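Minutes, hand comparison catch-up, August

I took these as we went along, so forgive the order. We started at 10 and ran over, as usual.

1. Last time's actions
The Bistari hands are on and calibrated, hooray. The Stosik pair are still in their box waiting for an adapter plate, so all the numbers below are Bistari only.

2. Laundry runs
We've logged 140 pulls from the washer, and 13 of them were drops. Most of the drops were thin cloths (the grey towels are lovely, they practically grip themselves!).
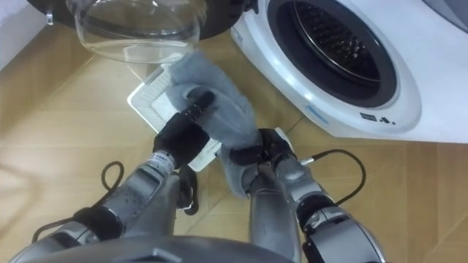

Both grippers on the grey cloth, washer door open.

I asked if we could count two-handed holds separately and everyone said yes, so I'll split the sheet. We also had a long natter about finger pressure and settled on leaving it alone until the Stosik hands have had their turn.

3. Cameras
The head view is good for the fingers but hopeless for judging how far the arm has gone into the drum. The fixed view sorts that out, so we're keeping both.

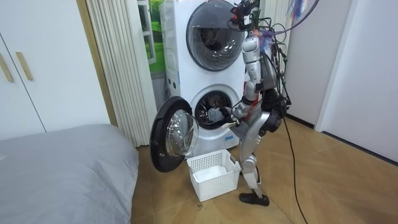
Gevley Home Robotics, Manipulation Team

Someone suggested a third camera on the wrist. I'm keen, but the Krajčí controller already lags by up to 52 milliseconds with two streams running, and I'd like that looked at first.

4. Next round
Towels and folded cloths together, 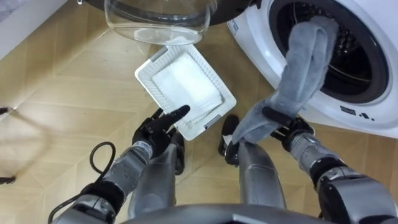 with 8 runs per hand before we change anything, and the tray kept within easy reach of the left arm. I'll write up the start positions.

Actions
Me: split the sheet, start positions.
Controls: lag on the Krajčí.
Workshop: adapter plate, please!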